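Search products Search Go

Lirkness table cover, white, 1180 mm

Posted by Souad Berrada, December

Reselow sells the Lirkness as a cover for worktables and kitchen tables that get used every day. The leaflet promises that it "lies flat, stays put and comes up like new". We stock it, and we think one of those claims is fair.

The cover is 1180 mm wide and comes in white only. It will hang over the front of most tables with a bit to spare. It has no elastic, no clips and no weights in the hem, so whatever holds it in place is up to you. Reselow used to do a version with ties at the corners, which we preferred, and we have asked twice when it is coming back.

Washing: the label allows 90 degrees. We have done it at that and the cover survived, though a hot wash didn't shift every mark we had made on it. Coffee went pale yellow and stayed. If you are buying white because you expect it to stay white, look at the grey one from another maker.

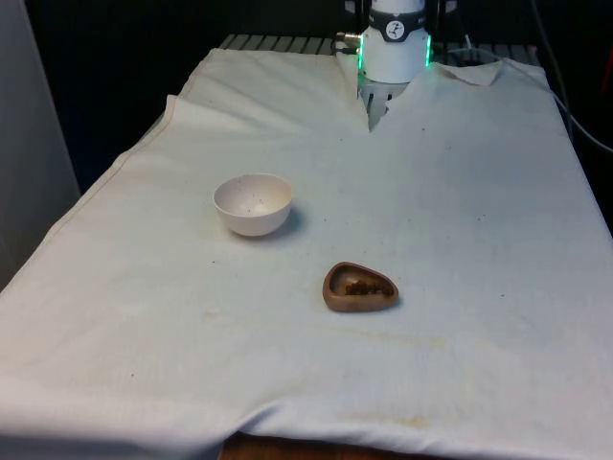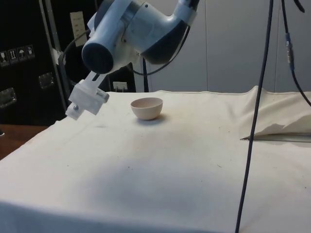 PRORKINE, December. The cover has picked up creases, smudges and small dark specks, and the back right-hand side has folded over on itself. "Lies flat" is asking a lot. A warm iron helps with the creases for a while, and you can pull the corners straight each morning, but a heavier cloth wouldn't need so much attention.

The small round bowl is an Ezzat, sold separately. It's pale with a hint of pink, and we have fewer complaints about it. The Ezzat catalogue calls it a serving bowl, which is generous for something that size. Think salt, or a few olives. The glaze has held up to the dishwasher so far, and we'd want another year before saying more.

The brown triangular dish, with the dark granules in it, isn't in our range. Please don't write in to order it. It has rounded corners and a raised rim, and if anyone finds a supplier who will sell fewer than 800 at a time we would like to hear from them.

Would we buy the cover again? For a table where things get spilled and moved all day, probably, as long as you treat it as something to protect the top and don't mind how it looks by the end of the week. For a dinner table, no. The leaflet shows it under candles and a roast, and I can't see many people being pleased with it there.

Supplied folded, in packs of 2. We don't split packs. Returns accepted unwashed only, and please check the width against your table before you order.

Contact us | Copyright Prorkine Table and Kitchen | Back to top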